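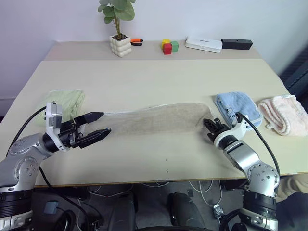
タオル折り作業台の双腕機。中央のベージュの布に左右のグリッパーを寄せたところ。

折り作業中の保護停止とケーブルの引っかかりについて

7月に、Bedhamの作業室で使っている双腕機が、布を折る動作の途中で保護停止に入りました。けが人はなく、布にも机にも損傷はありません。ただ、停止したあとの復帰手順に問題があり、右腕のグリッパーのケーブルを1本交換することになりました。同じ構成の機体はArriagaの拠点にもありますので、経過と当面の扱いをまとめてお知らせします。

起きたこと

午後2時すぎ、長い布を横に広げて端を持ち上げる動作の途中で、右腕が止まりました。操作画面に出ていたのは、手首の関節にかかる力が設定値を超えたという表示です。左腕は動作を続けようとしましたが、左右を連動させる設定になっていたため、続いて停止しました。ここまでは設計どおりの動きです。

担当者は、グリッパーが布と一緒に机の面を押したのだと考えました。布の端をつまむ動作では指先を机のすぐ上まで下げるので、力の超過はときどき出ます。そこで停止を解除し、右腕を少し持ち上げてから同じ動作を再開しました。

再開して間もなく、同じ表示でまた止まりました。2回目の解除のあと、今度は右のグリッパーが開閉の指令に反応しなくなりました。指は閉じたままで、布の端をくわえています。この時点で非常停止ボタンを押し、作業を打ち切りました。布は電源を落としてから、指を手で開いて外しています。

原因

手首のブラケットから出ているケーブルは、上に輪を描いて腕の外側を下りる取り回しになっています。この輪が、手首を大きくひねった姿勢で関節の角に引っかかっていました。腕はケーブルを引っぱりながら動こうとし、その力が関節の負荷として検出されていたことになります。机を押していたわけではありませんでした。

記録を見直すと、最初の停止のとき、指先の高さは机の面より十分に上にありました。ここを確認していれば、机との接触ではないことがその場でわかったはずです。2回の解除と再開でコネクターの根元に力が集中し、信号線の1本が切れかかっていました。外から見ても傷はわからず、導通を測ってはじめて見つかったものです。

輪の大きさは、据え付けのときに決めたものではありません。6月に左右のブラケットを付け直した際、結束バンドの位置が以前より手首寄りになり、余った分が上にたまっていました。付け直したあとの確認では、ふだん使う姿勢をひととおり動かしただけで、手首を端までひねる姿勢は試していません。長い布の折り方をプログラムに加えたのはそのあとです。この折り方では手首の回転が170度に達する箇所があり、これまでの小さいタオルの動作にはない角度でした。

復帰手順の問題

今回いちばん直す必要があるのは、停止を解除するときの手順です。これまでの手順書には「表示を確認し、障害物を取り除いてから解除する」とだけ書いてありました。障害物という言葉を、机の上にあるものと受け取る人が多かったようです。ケーブルや腕そのものの状態を見るようには書いてありません。

手順書のこの部分は2009年に作った単腕機用の文章をほぼそのまま引き継いだもので、グリッパーに外付けのケーブルがある機体を想定していませんでした。改訂の機会は何度もありましたが、見落としていました。

もう一つ、停止した状態から腕を動かすとき、担当者は机の手前に立って指先の近くに顔を寄せていました。布の端がどうなっているか見ようとしたためです。ケーブルが張った状態で腕を動かすと、外れた拍子に腕やケーブルがはねることがあります。今回は何も起きませんでしたが、けがにつながりえた行動として記録に残しました。

当面の扱い

改訂版の手順書が出るまで、BedhamとArriagaの両方で次のとおりにしてください。

力の超過で止まったときは、解除の前に腕の根元から指先までケーブルを目で追う。張っているところ、挟まっているところがあれば、解除せずに非常停止を押し、電源を切ってから手で戻す。

同じ表示で2回目の停止が出たら、原因がわかったと思っても再開しない。その日の折り作業はそこで終わりとし、記録を保存して保守の窓口に連絡する。

解除の操作をする人は、両腕の届く範囲の外に立つ。布の状態を見たいときは先に非常停止を押す。

ブラケット、グリッパー、ケーブルのどれかに手を入れたあとは、速度を下げて手首を両端まで回し、輪がどこにも触れないことを確かめる。これは片腕だけを触った場合でも左右両方で行う。

作業台の下の配線についても、腕の台座のまわりで余ったケーブルが足に掛かりやすい位置にあるという指摘が出ました。今回の停止とは関係ありませんが、あわせて整理します。それまでは台の下に足を入れないようにしてください。

部品と今後の予定

交換したケーブルはGundineの標準品で、長さは元のものと同じです。輪を小さくするために短いケーブルへ替える案も出ましたが、手首をひねったときの余裕がなくなるため見送りました。代わりに結束の位置を肘寄りに戻し、ブラケットの側に曲がりを抑えるガイドを付けます。ガイドは樹脂の試作品を右腕で試しているところで、問題がなければ左腕にも同じものを付けます。

動作プログラムのほうは、Skenanceの設定で手首の回転に上限を設けました。このため、長い布の折り方は一部の経路が変わり、1枚にかかる時間が12秒延びています。遅くなったという問い合わせがありましたが、故障ではありません。ガイドの取り付けが済んだら上限を見直します。

小さいタオルの折り作業は、交換後の確認を終えて通常どおり再開しています。長い布は、担当者が二人いる時間帯に限って動かしてください。一人は非常停止ボタンに手の届く位置につき、もう一人が布の準備と画面の操作をします。

過去に似た停止があり、机との接触だと思って解除した覚えのある方は、時期と作業の内容だけでもかまいませんので保守の窓口までお寄せください。Arriagaでは春にも力の超過が続いた時期があり、そのときの記録を取り寄せて見直しています。結果は次号に載せます。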